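Werkside household tips > Bedroom > Folding on the bed

Folding tops on the bed, quick version. For anyone without a big table, so most of us. Clear the bed first, pillow up the top end, dark stuff in one heap away from the whites. Lint goes one way only and its always onto the white.

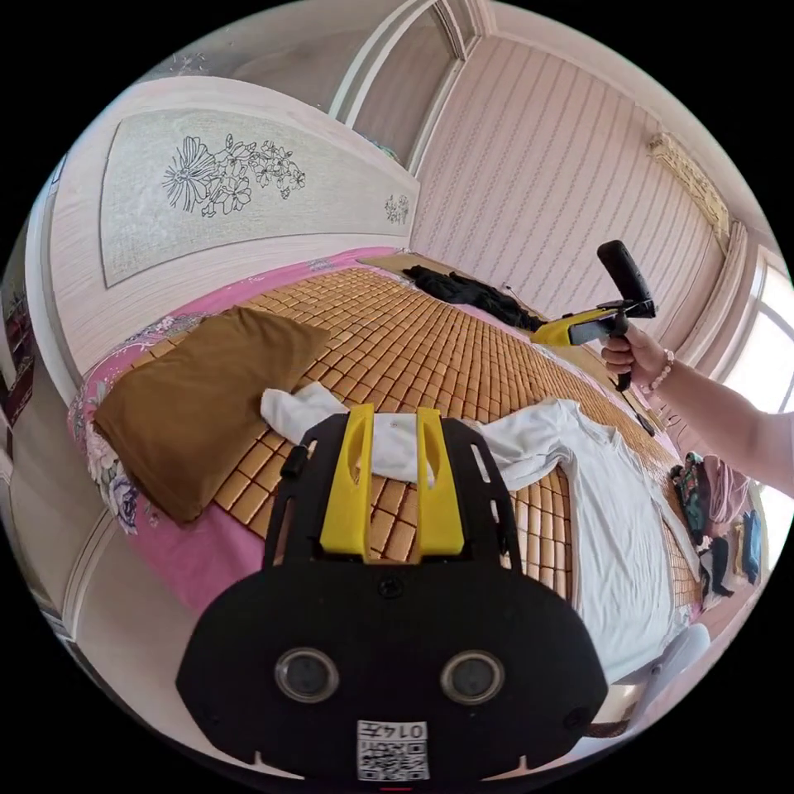

Page last changed: September, by Tove Thorlacius (cuffs bit redone, dead link gone)

Shirts first, while you still have the patience. Socks last. A bamboo tile mat is a good surface, firm, cool, doesn't ruck up under your hands like a sheet does. Run a dry cloth over it before you start, dust sits between the tiles. Check for snags too. One lifted tile edge will pull a thread in thin jersey and you won't see it until you're wearing it.

Long sleeved T-shirt:
Neck away from you, hem towards you.
Smooth from the middle out, flat hands.
Sleeves straight before you fold anything. Twisted sleeve = lump in the finished pile.
One side in to the middle, sleeve back down on itself. Same again other side.
Hem up to the neck, then in half if the drawer is shallow.

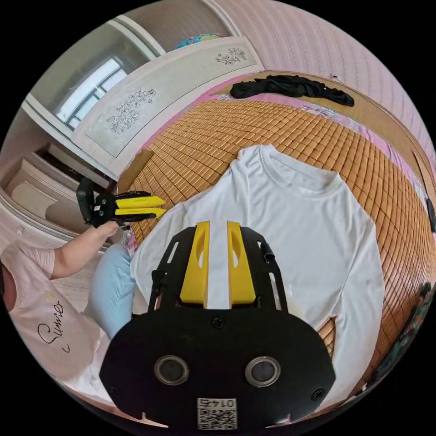 Do I need to iron a T-shirt before folding it?
Not usually. If it was shaken out and hung up straight from the machine, smoothing by hand is enough. Iron the ones for best and leave them 5 minutes to cool before you fold, warm cotton takes a crease.

Crumpled things. Dont fold a crumpled thing and hope. Pick it up by two corners, pull gently across, give it 2 good shakes, lay it down again. Much easier with someone on the other end. Pull along the length of the cloth, never slantwise, or thin cotton goes out of shape and stays there.
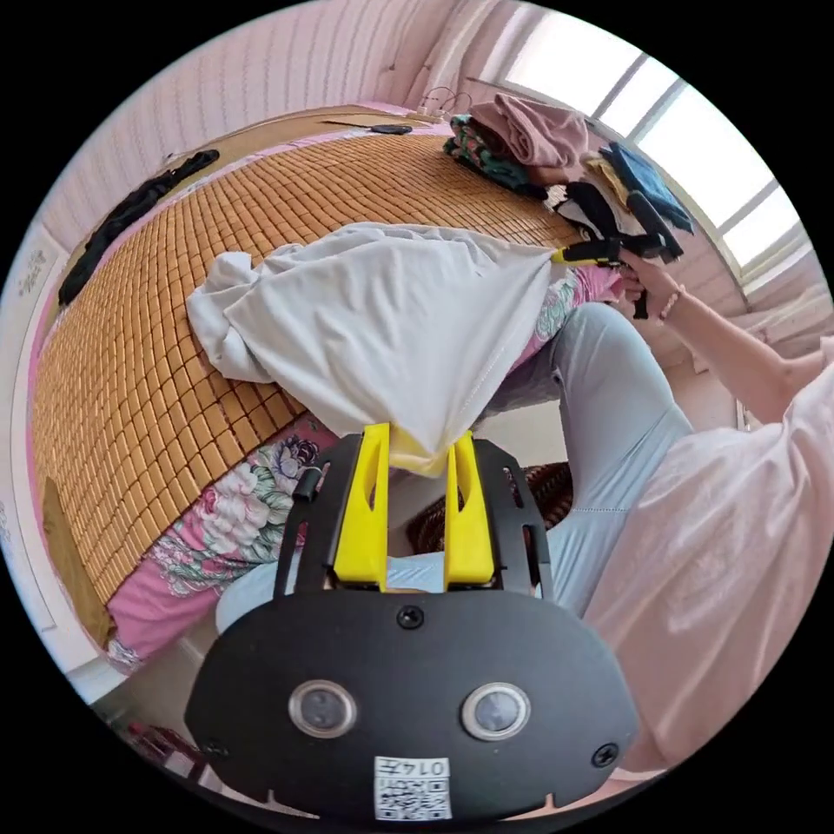

Then stack as you go. Heavy things at the bottom, slippery things on top, stripes wherever. Keep piles at the head end or the corner so you're not leaning over them. Phones and chargers off the bed, they get folded into things (Villads, twice).

Don't let the long stuff drag on the floor either. Hem picks up fluff and then you've washed it for nothing.

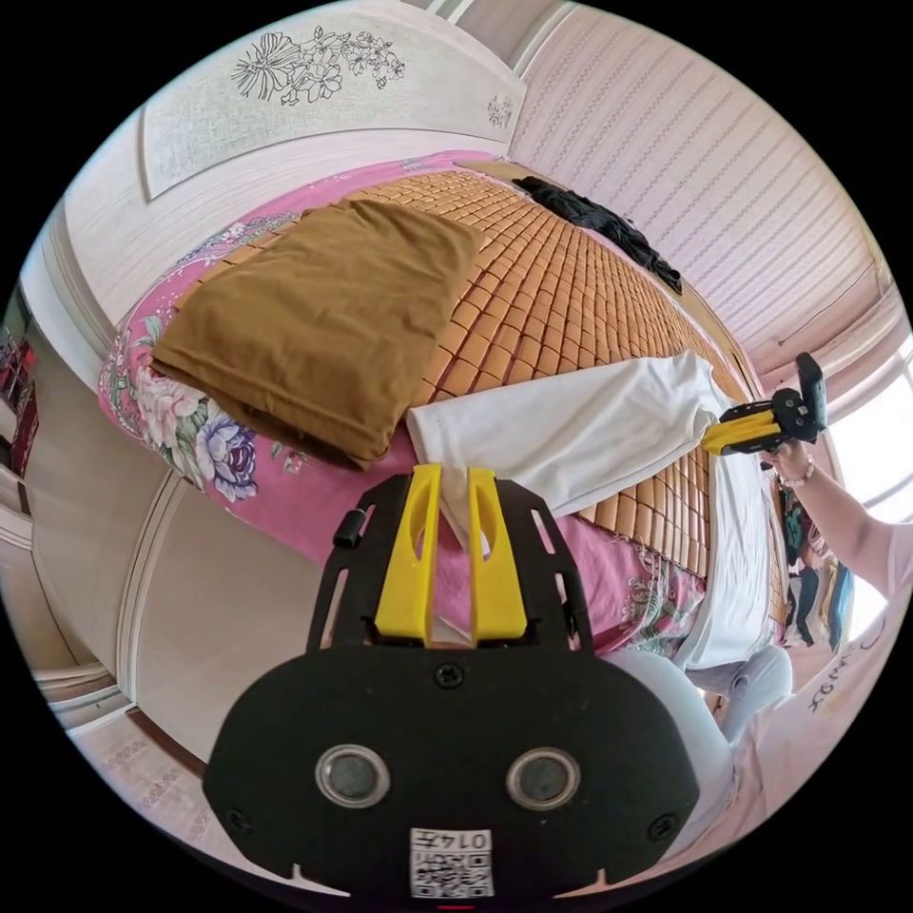

Lift by the middle and bring the loose end up after it, then start again from flat. Takes seconds. Same for pillowcases and thin towels.

Storing: on edge in the drawer if it's deep, flat if not. Whites in there own row. Mikkel rolls his, fine for a suitcase, bad for collars.

Next page: Duvet covers single handed
Back to Bedroom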